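Brulerdale Council of Elders Welcomes the Crowning of the New Traditional Ruler of Pranura

BRULERDALE, 06/01/2025 – The Brulerdale Council of Elders sends its warmest congratulations to the people of Pranura on the crowning of their new traditional ruler, and wishes the palace a long and peaceful reign!

The news reached our town hall early in the morning and the drummers were out before most of us had finished breakfast. Brulerdale and Pranura have shared a river, a market and a great many marriages over the years, so a happy day for one town has always been a happy day for the other. We are delighted that the stool, which had been empty for 2 years, is filled again, and that the ruling houses reached their choice in full agreement.

The Council was represented at the ceremony by a party of 39 elders, chiefs and youth leaders, who carried the customary gifts of kola, salt and woven cloth. They were received with great kindness and given seats close to the palace steps – an honor our town will remember.

We were especially glad to hear the new ruler speak, in the first address from the palace, about the old footpath between the two towns. It is 30 years since it was last properly cleared, and the Council gladly accepts the invitation to work on it together. Young people from both sides have already begun putting their names down, and we hope many more will join them.

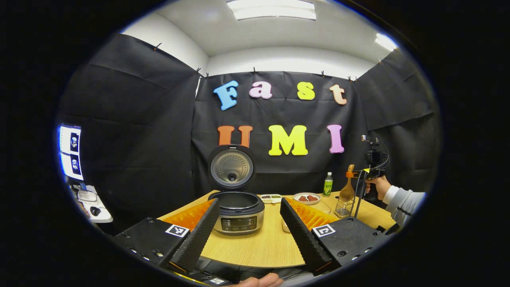 Joint Festival to Return in November

The Council is also thrilled to announce that the Sirko festival, held by the two towns together in our grandparents' time, will come back this November. The opening prayers will be said in Pranura and the closing dance will be held on the Burkero grounds in Brulerdale, with masquerades, praise singing, wrestling and plenty of food in between.

Sixty families have offered rooms to visitors coming home from the cities and from abroad (please write to the town hall early if you need one, as the rooms near the market always go first). Age groups that wish to dance should send in their names and colors before the end of the rains.

The Council asks all sons and daughters of Brulerdale, wherever they live, to keep the new ruler and the good people of Pranura in their prayers. Long may the palace stand!

Issued by the Brulerdale Council of Elders, Town Hall, Brulerdale. Press questions may be left with the Council secretary during office hours.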